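Subject: Re: [Illbridge-makers] pens all over the table

Gurwood branch wrote:
> Does anyone have a system for loose pens and markers? We sort them
> into a drawer every November and by spring they're back on the
> tabletop. We must own 200 and I can never find a red one.

Oh, I have feelings about this one! Get them out of the drawer. We tried the divided tray from Mustonen (42 little slots, very handsome) and it lasted until the first busy evening, when everyone just tossed things on top.

What works for us is a bowl and a cup, right out on the big brown table. The bowl is small and round, so it fills up fast and you're forced to put the extras away — I love that about it. Sticks and other long skinny things can go in the cup. It tips easily, so drop a few pebbles in the bottom if you try one. And test every marker on scrap paper before it goes back!

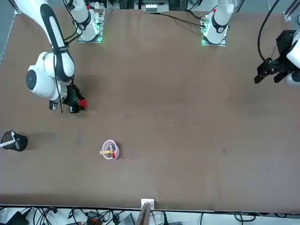 Bowl with the red-capped marker, black cup off to the left.

Do try it for a month and tell us how it goes. I have a spare bowl I can bring to Grondumlow if you'd like it — pale green, one small chip.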